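Sivham Keep-Clear Module for Two-Armed Robots
August – by Hryhorii Karpenko, Mustthorpe

The Sivham module is a simulated test station for checking that a two-armed robot respects marked objects and restricted zones. It is supplied as a scene file with a rule sheet, and is intended for use before any trial on physical equipment.

Scope

The module covers approach, pause and withdrawal. It does not cover lifting force, battery safety or emergency stop wiring, which must be tested on the machine itself. A pass in simulation is not a certificate of safety and should not be quoted as one in a site risk assessment.

Marked objects

Each run places at least one object carrying a written warning within reach of the arms. Lettering is hand-drawn in style and need not be fully legible from every angle. The rule sheet treats a partly readable warning as a complete one: if the words "DO NOT" can be read, the object is off limits until an operator clears it.

Clearance is measured from the fingertips to the nearest face of the object. The default limit is 100 mm and can be raised but not lowered. Both arms are logged separately, so that an idle arm drifting towards a marked face is recorded as a breach in the same way as a commanded reach.

The default room has olive-green walls, with framed pictures, an orange shelf unit and a slatted rack as background. The marked object is a yellow box with red lettering, viewed past the white torso and between the two arms.

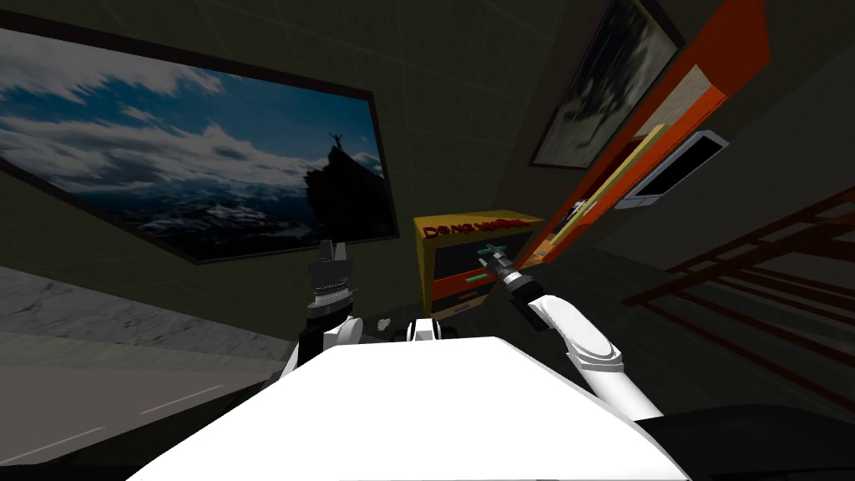

Running a test

1. Load the scene and confirm that the rule sheet version matches the controller.
2. Run all 49 start positions without changing the limit.
3. Repeat any run in which the robot stopped without giving a reason code.
4. Export the log before closing the scene – unsaved runs are discarded.

Supply

Order code 1906. The licence covers 9 workstations at one address. Updates to the rule sheet are issued from our Orncombe office.

Contact: Sivham Sales, Orncombe | © Sivham | Back to top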